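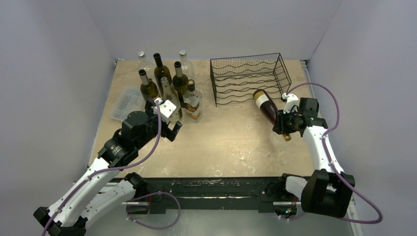
Sorting the bottle table

Relell Newsletter, Thu 16 November
By Rizwan Lashari
Print this page | E-mail this page

The bottle shelf in the Flanagan pantry has been full since the summer dinners. Wine bottles, clear liquor bottles and oil bottles all ended up on it in whatever order they came back from the dining room, and the tall ones at the back could only be reached by taking out the ones in front. When we went through the whole pantry last month the list came to 135 bottles, full, part full and empty. Many of them will be reused for cordial and vinegar in December, so they need to be kept somewhere people can get at them.

We now have a black wire bottle rack to use on the tabletop. The back is a grid, and the supports that hold the bottles are wavy rods, so each bottle lies in a dip between two bends. It goes at the back right. Bottles waiting to be sorted stand at the back left. The front of the table is for working and should be left clear when you finish.

How to load it

Start with whichever bottles are easiest to lift out of the group. The green wine bottles are close in size and can be left until later. Clear bottles with long necks are easier to knock over, and the square liquor bottles do not settle into the wire as well as the round ones. If a square bottle will not lie still, stand it back with the others and tell me. We will find a shelf for those.

Lay each bottle down slowly with one hand at the neck and the other under the base. Check the cap first. An open bottle may go in the rack only if it is empty and has been rinsed and drained overnight. Turn the label up if you can do it without forcing the bottle around. Leave labels on for now, including the torn ones. Avitz has offered to soak them all off in one batch.

With three bottles in, look at the rack from the side before adding more. They should not be touching at the shoulder. A bottle lying at a slant needs to be lifted out and set down again, as pushing it straight along the wire scrapes the label and can shift the bottle beside it.

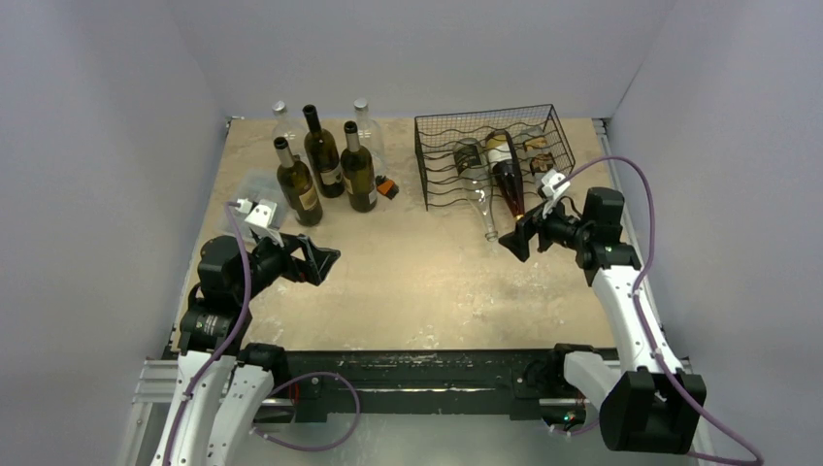
What goes where

Green wine bottles: keep these together. They are for vinegar, and the first batch needs 24.

Clear bottles with caps: these are for cordial. Keep the cap with its own bottle. We spent most of an afternoon last year matching caps and still had some left over.

Clear liquor bottles: rack them if they lie flat. Otherwise they go back to the standing group.

Shallow plastic container: stays on the left, next to the standing bottles. Use it for loose caps, stoppers and corks. It is see-through and easy to overlook, so check that it is there before you slide a bottle over.

Chipped bottles: do not rack them. Wrap them in newspaper and put them in the glass bin by the Stakach Road door.

Cleaning the table

The beige top has picked up a fair number of scuffs over the years. These do not come off and there is no need to scrub at them. Wipe the surface with a damp cloth and dry it before standing any glass on it. Please do not use the powder cleaner from under the sink.

A second rack

Several people have asked if we will get another one. We would like to see how this one does through December first. If you use it, write down anything that slips, tips or does not fit on the sheet inside the pantry door. The height of the bottle is useful to know, and so is the width at the base.

Bottles for the cordial batch can be dropped off at the pantry any morning before noon. Please rinse them at home.

Contact the Relell Newsletter | Copyright Relell | Back to top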